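We got into Brunavton on a Tuesday in May, a little after lunch, and I have to say I fell for the place before I'd even put my bag down. It's one of those old river towns that grew up around a bridge, with the upper streets all steep and crooked and the lower ones flat and full of bakeries. Yaneth Cuadros, who I've traveled with more times than I can remember, wanted to climb straight up to the old fort (of course she did!), so up we went, 500 steps in the afternoon sun, with me stopping to admire the view a lot more often than the view called for.

The town made its money from salt once, and then from rope, and you can still see the long, low rope sheds down by the water. We stayed for 8 nights in a guesthouse on the Erraji side, run by Remo Galli, who gave us fig jam every morning and very firm opinions about which ferry to take.
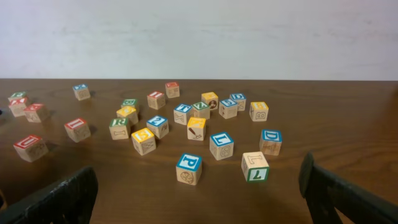
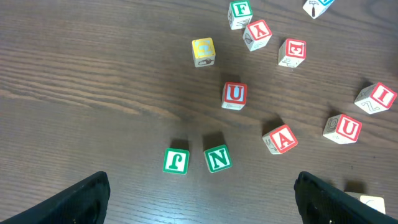
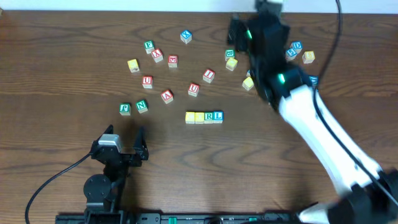
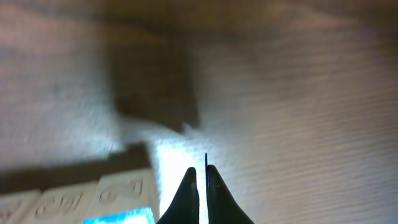 Can you see Brunavton without a car?

The old town is easy on foot, and the bus to Trendach leaves from beside the bridge every 30 minutes until early evening.

We took that bus twice, once for the market and once because we'd liked the market so much. Go hungry, and bring a bag for the cheese! The last bus back is at 9, or so we'd been told, but it was gone when we got there, so we walked home along the river in the dark, eating cherries and getting our shoes muddy.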